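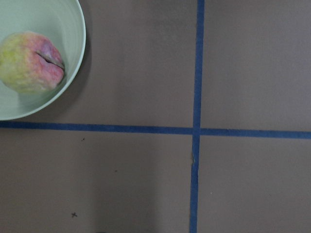 The green dish on the Grerden table, with the fruit in it.

Fiction

The Evening Slot

A month with the Flenero home driving plan, reviewed at more length than the editor asked for.
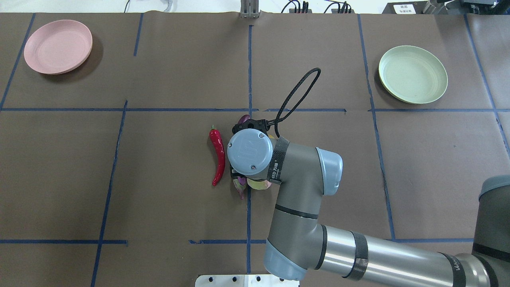 By Shiuli Herath

The deal with Flenero is that you never meet the robot. It lives in a rented unit in Grerden, bolted to a table, and you sit in your own kitchen four hours' drive away and tell it what to do. They mail you a controller (it looks like somebody stretched a desk lamp) and a login, and you get one slot a day. I picked nine in the evening. My editor at the consumer page wanted 70 words on it for the October gift roundup, and I said sure, how hard can it be.

Well! The first night I couldn't pick up a chili pepper. I could get right over it. I could look at it from above, and from beside it, and from so close that the whole screen went red. Then I'd close the fingers and get air. I spent my entire slot on that pepper and went to bed with a stiff neck, and in the morning I wrote in my notes, "Controller a little sensitive."

The table is covered in brown paper and marked off in blue tape, and there are plates and a bunch of vegetables and so on. There's a list of little jobs to try, like put this on the pink plate, move that one square over. You can also ignore the list. I ignored the list. What I wanted, by the third night, was that pepper, and on the fourth I got it, held it up in front of the camera for a while, and yelled so loud the dog left the room.

So here are the review parts, before I forget. The plan costs 382 dollars for the month, with the controller on loan. Setup is easy. The picture is good, though it goes grainy if your neighbor is streaming a game. The booklet was written by someone who has never been confused. Stiretti sells a similar plan for less, but you share the arm with a waiting line, and they cut you off in the middle of a grab. I tried their free session and dropped an onion when my time ran out. I still think about that onion.

What I didn't put in my notes for a while was the peach.

Flenero doesn't tidy up between customers. It's in the terms somewhere: you get the table the way the last person left it. I figured that meant a mess, and usually it did, with stuff all over the tape and something purple on its side in a corner. But every night when my screen came on, the peach was sitting in the green dish. Just that. Everything else could be anywhere, and the peach was in the dish.

I assumed it was how the table started out. Then one evening I took it out myself, for practice (it's a mean thing to pick up, it rolls, and you're scared of bruising it from four hours away) and left it on the bare paper two squares down. Next night, back in the dish.

I did it again, naturally. I put it by the far edge. I put it behind an eggplant. Once I set it smack on the crossing of two strips of tape and was so proud of the placement that I took a picture of my screen. Always back by nine.

I called the support line, which is one man, Nanayakkara, who sounds like he's eating lunch no matter when you call. I asked if he was the one moving my peach.

"I'm not in there much," he said. "Is the arm okay?"

I said the arm was great. I asked who had the slot before mine.

"Can't tell you that."

"Are they good?"

He chewed for a bit. "They're slow," he said. "They're real careful. Been on the plan 19 months."

Nineteen months! At that price! I did the math on the back of the gas bill and had to sit down. Who pays that kind of money to put one peach in one dish?

After that I started logging in early. It doesn't let you see anything before your slot opens, just a gray square that says Table In Use, but I'd sit there with my tea and look at the gray square anyhow. I got into the habit of leaving things nice. I'd line up the pepper with its stem pointing at the top of the table. I put the two plates in opposite corners, because it looked friendlier, and I moved the clutter out of the lane between the peach and the dish so whoever it was would have a clear run.

A couple of nights later the pepper had been turned around. Stem at the bottom. Everything else just as I'd left it, peach in the dish.

I turned it back. They turned it back. We went on like that for a week, and I don't think I've had so much fun with another person since my sister moved to the coast. I'd be at the dentist, mouth full of cotton, planning what to do with the eggplant.

There's a little x on the paper, down in one of the squares. Pencil, maybe, or pen. I asked Nanayakkara about it and he said it was from when they were lining up the cameras and it doesn't mean anything. But one night I put the peach on it, dead center, took me most of the slot, and when I came back the next evening it was still there. It was the first time it hadn't gone home. The pepper lay next to it with the stem at the top, my way.

I didn't like that at all. I called support in the morning.

"They canceled?" I said.

"Who?"

"The slow one."

I could hear him deciding. He put down whatever he was eating. "Moved to mornings," he said. "New schedule at the, uh. Their therapy place changed the schedule. I didn't say that."

"So is there anybody in front of me now?"

"Couple of college kids. They signed up yesterday, they start tonight."

I thanked him and asked what mornings were going for. Same price. There was a slot open at ten, right behind somebody.

My review was due by then, and the editor had sent two emails with no greeting on them. I wrote that the Flenero plan was sturdy, expensive, and a bit short on instructions, that the grip takes some patience, and that I'd recommend it to anyone with a steady connection and a free hour. It came in well over 70 words and she cut the part about the onion.

Then I mailed in a check for another month, my own money this time, and switched to ten o'clock. I had to tell my boss at the day job that I'd be taking an early lunch from now on – a very early lunch – and she asked if it was a medical thing. I said it was kind of a fruit thing.

The first morning, the gray square went away right on time. The light was different in there, brighter on the paper. The college kids must have had a wild night, because there were vegetables clear out past the tape, and one plate was shoved almost under the arm. Somebody had started to straighten up and run out of time. The pepper was upside down.

I went and looked in the dish.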